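Buscar en el blog
Escriba y pulse Intro
Buscar

Notas para mi charla en el encuentro de clubes de robótica
Ah-rin Maeng, club Grollow

Estas son las notas que llevé impresas. Las he corregido un poco, pero pido paciencia con mi español. Lo que está entre corchetes son avisos para mí misma.

[Saludar. Beber agua antes de empezar. Hablar despacio.]

Buenas tardes a todos. Me llamo Ah-rin Maeng y soy estudiante de tercer año. Vengo en nombre del club Grollow, que es un club de estudiantes, sin profesor fijo. Mi compañero Gyu-bin Yook está sentado en la segunda fila y contestará las preguntas de electrónica, que él conoce mejor que yo.

Voy a hablar de nuestro proyecto de este curso: una mano que recoge ropa. La mano se llama Letus. El nombre viene de una palabra mal escrita en la pizarra el primer día, y después ya fue tarde para cambiarlo.

[Siguiente diapositiva: el reglamento.]

Empezamos por la competición Benex, porque de ahí sale todo el trabajo. La prueba de ropa de Benex se hace así: el jurado deja prendas en el suelo, el robot tiene que agarrar una, levantarla y dejarla dentro de una zona marcada. La prueba vale 400 puntos como máximo. Se pierden puntos si la prenda se cae, si el robot agarra dos prendas a la vez, o si una persona tiene que tocar la mano. El total de todas las pruebas es 1000 puntos.

El año anterior nuestro club participó con una pinza rígida de dos dedos. Para cajas y botellas funcionaba bastante bien. Para ropa fue muy mal. La pinza cerraba con fuerza, pero la tela se escapaba por los lados, o quedaba agarrado solo un hilo. Sacamos 642 puntos en total y casi nada vino de la prueba de ropa.

[Aquí la gente suele reírse. Esperar.]

Por eso decidimos en el verano construir una mano nueva. Queríamos mezclar dos tipos de dedos: uno grande y blando, con pliegues como un fuelle, y otros delgados y metálicos. El dedo blando empuja y se adapta. Los delgados entran por detrás de la tela y la sujetan. Al principio yo no estaba de acuerdo con esta idea, quiero decirlo aquí, porque pensaba que sería demasiado difícil de controlar. Gyu-bin insistió mucho. Hicimos una apuesta y yo tuve que pagar la cena.

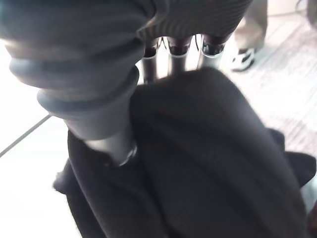
La ropa negra fue la parte más difícil de todo el curso. Con una toalla clara, nuestro programa encontraba los pliegues sin mucho problema y elegía un buen punto para agarrar. Con una prenda negra los pliegues casi desaparecen, el programa piensa que toda la tela es plana y manda la mano a cualquier sitio. Perdimos muchas semanas cambiando los valores del programa, uno por uno, sin escribir lo que cambiábamos. No hagan esto, por favor. Cuando por fin empezamos un cuaderno de pruebas, descubrimos que habíamos probado los mismos valores varias veces.

La solución que usamos ahora es sencilla. El robot ya no busca el pliegue perfecto. Busca la zona más alta de la tela, baja despacio y para cuando nota resistencia en el dedo blando. Después cierran los dedos delgados. Si al levantar el peso es demasiado pequeño, suelta y lo intenta otra vez en otro punto. El segundo intento suele ser mejor que el primero, porque la tela ya ha quedado amontonada.

[Si hay tiempo, explicar el sensor. Si no, pasar directamente a los fallos.]

El sensor de resistencia es una cosa muy simple: medimos la presión del aire dentro del dedo. Cuando el dedo toca algo, la presión sube. Nada más. Tuvimos que aprender a esperar un momento antes de leer el valor, pues el movimiento del brazo también cambia la presión y al principio el robot «tocaba» ropa en el aire.

Ahora los fallos, que me parecen más útiles para ustedes que los éxitos.

Primer fallo: los cables. En la primera versión de Letus los cables pasaban por fuera y se enganchaban con las mangas. Una vez el robot levantó una camisa por el cable y todos aplaudimos, hasta que el cable se rompió. Los hemos llevado más cerca de la base de los dedos y los hemos acortado. Todavía no es un diseño bonito.

Segundo fallo: el suelo. Siempre probábamos en el mismo tipo de suelo. Cuando cambiamos a una moqueta, los dedos delgados rascaban el pelo de la moqueta y el robot creía que tenía tela. Ahora practicamos en suelos distintos y cambiamos de lugar en cada sesión, aunque dé pereza mover las cosas.

Tercer fallo, y este es mío: escribí la rutina de parada de tal manera que la mano se quedaba cerrada después de pulsar el botón. Para una caja no importa. Pero si la mano tiene agarrada su propia chaqueta, importa mucho. Ahora al parar, el dedo blando pierde el aire y los otros se abren.

[Diapositiva de Ha. Pronunciar como «já», no «a».]

Ha es el pequeño programa que hicimos para los alumnos nuevos del club. Muestra en la pantalla la presión del dedo, el peso y el estado de cada motor, y guarda todo en un archivo de texto. No es elegante, pero una persona que llega sin saber programar puede hacer su primera prueba en una tarde. Antes de tener Ha, los nuevos miraban mientras los mayores trabajábamos, y muchos no volvían. Si su club tiene el mismo problema, les recomiendo que hagan algo parecido antes de comprar más piezas.

Sobre el dinero voy a decir poco. Los dedos blandos los hacemos nosotros con moldes, y salen mal con frecuencia por las burbujas. Los motores son de la mano vieja. Lo más caro fue el compresor, que además hace tanto ruido que solo podemos usarlo después de las seis de la tarde, cuando ya no hay clases al lado.

En junio volvemos a Benex. Nos falta resolver los calcetines, que son demasiado pequeños para el dedo grande, y las prendas con cremallera. Si alguno de ustedes ha trabajado con cremalleras, quisiera hablar con esa persona en el descanso.

[Dar las gracias. Señalar a Gyu-bin para las preguntas. No salir corriendo.]

Comentarios

marta_taller: Gracias por subir las notas. ¿El molde del dedo lo hacéis en una pieza o en dos mitades? A nosotros se nos abre siempre por la unión.

Gyu-bin Yook: En 2 mitades, y la base aparte. También se nos abre. Ponemos una capa más de silicona en la unión y esperamos hasta el día siguiente.

Rubén P.: Lo del cuaderno de pruebas me ha dolido, estamos igual. Para los calcetines, ¿habéis probado a cerrar solo con los dedos delgados, sin el grande?

Ah-rin Maeng: Sí, pero sin el dedo grande no tenemos la medida de presión y el robot no sabe cuándo parar. Estamos pensando en poner otro sensor.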